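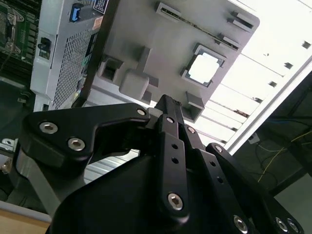 普雷德尔(Predel),2021年10月27日

热界面材料

热界面材料(英语:thermal interface material,缩写TIM),又称导热界面材料,是填充于两个固体接触面之间、用以降低接触热阻的材料的统称。常见用途为电子元件与散热器之间的热耦合,也用于功率模块、发光二极管基板、动力电池组及激光器底座。

原理

机械加工表面在微观尺度上并不平整。两个表面压合时,实际接触只发生在少数凸起处,其余空隙由空气占据。空气的导热系数远低于金属,热流被迫集中于接触点,由此形成接触热阻。热界面材料排出空隙中的空气,以导热性较好的介质取代之。

界面总热阻由两部分组成:材料本体热阻,以及材料与上下两个表面之间的边界热阻。本体热阻与材料厚度成正比,与导热系数及面积成反比。厚度很小时,边界热阻所占比例上升,此时单纯提高导热系数收效有限。压合后的材料厚度称为粘合层厚度(BLT),取决于填料粒径、基体黏度及施加压力。

分类

导热膏:俗称硅脂,由硅油或其他油类基体与导热填料混合而成。填料多为氧化锌、氧化铝、氮化铝或银粉。粘合层薄,不固化,可重复拆装,长期使用后可能出现油分离析。

导热垫:预成型片材,基体多为硅橡胶,厚度较大,适用于高度公差较大的装配。多数产品电绝缘。压缩率与应力松弛特性须与紧固方式相配合。

相变材料:常温下为固态薄膜,达到相变温度后软化并润湿表面。施工厚度一致性好,首次升温前热阻偏高。

导热胶:兼具固定作用,固化后难以拆除,用于无机械紧固件的小型散热片。

液态金属:多为镓基合金,导热系数显著高于导热膏。合金导电,溢出可能造成短路;镓会侵蚀铝材,不得与铝制散热器直接接触。

焊料:以铟或铟合金最为常见,用于封装内部裸片与散热盖之间。焊接前须对两侧表面作金属化处理。

封装中的位置 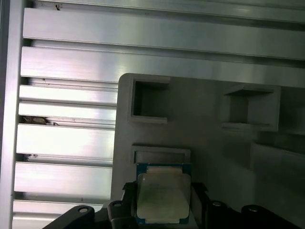

在带有散热盖的封装中,热量由裸片传出,须先后经过两层界面材料。裸片与散热盖之间的一层记作TIM1,由封装厂施加;散热盖与散热器之间的一层记作TIM2,由整机厂或使用者施加。无散热盖的封装只有一层,文献中有时记作TIM1.5。TIM1面积小、热流密度高,且须承受硅与铜之间热膨胀系数之差引起的剪切应力,选材限制较TIM2严格。

测量

导热系数的测定方法分为稳态法与瞬态法。稳态法将试样夹于热、冷两根量热棒之间,由沿棒温度梯度外推界面温差,再除以热流得出热阻。改变试样厚度后重复测量,以热阻对厚度作图,斜率对应本体导热系数,截距对应边界热阻。瞬态法包括激光闪射法和热线法,测量时间较短,对膏状试样的制样要求较高。

不同实验室的结果常有差异,主要来源为压力、试样厚度及表面状态不一致。Fleltent实验室的林德奎斯特(Dwayne Lindqvist)与莱昂斯(Anika Lyons)将76份导热膏试样分为8组,在相同压力下用Turix量热台重复测定,所报告的离散主要来自厚度读数,温度读数的影响居次。该报告的附录列有113条原始记录。产品标称值多以本体导热系数给出,不含边界热阻,不宜直接用于推算装配后的温度。

失效

泵出效应:温度循环使两侧构件反复翘曲,膏状材料逐渐被挤出接触区,中心部位先行变薄或出现空洞。低黏度材料较易发生。

干涸:基体油分挥发或迁移,填料残留,材料变硬开裂。Whitfield型加速试验以70 °C恒温存放评价此项,试验前后各测一次热阻,以变化率表示结果。

分层:导热胶或焊料与基材之间的结合丧失,常见于边角处,可用超声扫描显微镜检出。

硅氧烷析出:硅基材料中的低分子硅氧烷挥发后沉积于邻近的光学元件或电气触点,光学设备因此多采用非硅基材料。

施工

涂敷前以异丙醇及无绒布清除旧料和油污。导热膏可采用点涂、线涂、刮涂或钢网印刷,批量生产以钢网印刷为主。用量以压合后覆盖整个发热区为准,过量不会改善传热,并可能污染周围元件。散热器的紧固螺钉应按对角顺序分次拧紧。导热垫两面的保护膜须全部揭除。

参见

接触热阻
散热器
热膨胀系数
傅里叶定律
均热板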